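Moving from a house to a one-bedroom: what I kept, what I sold, what I'd do differently. Thread.

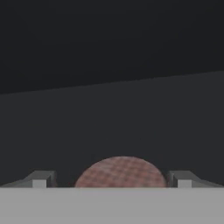
El-Sayed
@elsayed_halwood · November 8, 2025

1/ I left a three-bedroom house in Undcombe in August and now rent a one-bedroom in Halwood. The new place is just under 700 square feet. I had lived in the house long enough to stop noticing what was in the closets.

14 replies · 31 reposts · 206 likes

2/ I started with the garage and should have started with the kitchen. Garage stuff is easy to let go of, so I felt like I was making progress. Then I got to the kitchen with a week left and packed everything, including a fondue set.

3/ Most of the furniture went on Listeo. Dressers and bookshelves sold fast. The dining table sat there for 3 weeks and I dropped the price twice. The china cabinet never sold. A thrift store took it – they don't all take large pieces, so call first.

6 replies · 9 reposts · 88 likes

4/ Measure the elevator. I measured every room in the apartment and the front door. The couch fit all of those. It did not fit the elevator, and the movers charged extra for the stairs.

5/ Books were the hardest. I kept one bookcase's worth and made myself stop when it was full. I've missed 2 of the ones I gave away and got both from the library.

3 replies · 5 reposts · 112 likes

6/ I rented a storage unit "for a month." I still have it. If you need one, write down what goes in each box, on the side and not the top. The tops are no use once they're stacked.

7/ Things I'm glad I kept: the good knives, the step stool, both lamps, my own vacuum. Things I shouldn't have: the fondue set, a second ironing board, extra sheets for a bed size I no longer own.

22 replies · 17 reposts · 241 likes

8/ Heating is a lot cheaper. Parking is worse. I can hear the upstairs neighbor's alarm at 5:40 on weekdays, and I get up then too now.

9/ Next job is emptying the storage unit before the rate goes up. I'll add to this thread when the china boxes are sorted – probably not this weekend.

8 replies · 2 reposts · 64 likes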